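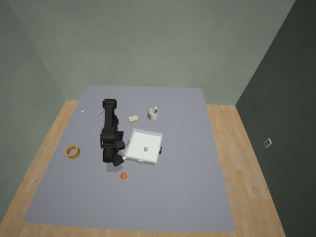

Figure 1. Matte table surface and light wooden floor (rendered view).

Daylight and Desk Glare in Shared Study Rooms

Project report, Building Services Stream
Group members: Yuzuki Yoshida, Bhavana Kurup, Siham Fahmy
Supervisor: Bjartur Hjaltested

1. Introduction

Complaints about lighting in the Brivgate building are usually recorded as "too dark" or "too bright". Neither category separates the amount of light on the desk from glare, and the two call for different remedies. More lamps will help a dark desk and may make a shiny one worse.

The project had two aims. The first was to measure illuminance at desk height in the shared study rooms under normal use. The second was to compare the readings with what occupants reported, and to test whether the finish of the desk surface explained any of the difference.

2. Background

Illuminance is the light arriving at a surface, measured in lux. It does not depend on what the surface is made of. Luminance is the light leaving the surface toward the eye, and it depends on both the illuminance and the finish. A matte surface spreads reflected light in all directions, so its brightness changes little as the viewer moves. A glossy surface sends part of the light back at the mirror angle, and a reader sitting at that angle sees a bright patch over the page or beside the keyboard.

Colour matters less than finish for this effect. A dark glossy desk can produce a stronger visible patch than a pale matte one, as the surrounding surface gives it more contrast. Very dark desks also raise the contrast between white paper and its background, which some readers find tiring over a long session.

3. Method

3.1 Rooms

Seven rooms were surveyed, all on the north side of the building and all with windows along one wall. Four have matte desks and three have the older gloss laminate. Floor and wall finishes were recorded but not varied. Blinds were left as the occupants had set them, and the blind position was written down at each visit.

3.2 Light readings

Readings were taken in September with a handheld lux meter borrowed from the teaching lab. The meter was laid flat on the desk, with the operator standing back from the window side. A grid was marked out in each room with removable tape, and the same points were used at every visit. Visits were made in the morning, at midday and in the late afternoon.

A total of 1,277 readings were kept. Readings from one Tuesday afternoon were discarded after the meter was found to have been left on the wrong range. The session was repeated the following week under similar cloud.

3.3 Occupant survey

A short paper form asked occupants to rate the amount of light and the level of glare on separate five-point scales, and to mark their seat on a plan. Completed forms were received from 89 people. Mayu Kuroda from the Tranard student housing group lent us the seat plan layout, which we adapted with permission.

4. Results

4.1 Illuminance

The mean across all rooms and times was 426 lux. Desks beside the windows were well above this at midday and desks against the rear wall were below it in the late afternoon. Variation within a room was larger than variation between rooms. The ceiling lights were on during almost every visit, including clear mornings when the window desks did not need them.

4.2 Reported light level

Ratings for the amount of light followed the meter readings closely. Occupants at the rear wall gave the lowest scores, and most comments from these seats mentioned late afternoon.

4.3 Reported glare

Glare ratings did not follow illuminance. In the matte-desk rooms, glare was reported mainly at seats facing the window, where the source was the sky itself. In the gloss-desk rooms it was also reported in the middle of the room, under the ceiling fittings. Several forms described a bright stripe on the desk. We checked these seats and found that the stripe was a reflection of the tube directly ahead of the sitter. Turning the desk a quarter turn removed it at one seat and moved it to the neighbouring seat at another.

5. Discussion

The results support treating light level and glare as separate complaints. The rear-wall seats have a supply problem that could be met with task lamps. The mid-room seats in the gloss rooms have enough light already, and the fault lies in the desk finish and its position under the fittings.

Three remedies were considered for the gloss rooms: new desk tops, matte film over the existing tops, and diffusers on the ceiling fittings. Film is the cheapest, but the edges lift with cleaning. Diffusers would lower the light level across the whole room, including at the rear wall. We did not have a budget to trial any of them.

6. Limitations

All readings were taken in one season and on one side of the building. The lux meter had a current calibration label but was not checked against a second instrument. Luminance was not measured, so the account of glare rests on the survey and on our own observation from the seats. Occupants chose where to sit, and people who dislike glare may already avoid the affected desks.

7. Recommendations

Replace gloss tops with a matte finish when the desks are next due for renewal.
Put the window-side ceiling lights on a separate switch.
Provide task lamps along the rear wall in all rooms.
Amend the fault form so that "glare" is its own category.

Appendix A contains the grid plans. Appendix B contains the survey form and the uncorrected readings, listed by room and visit.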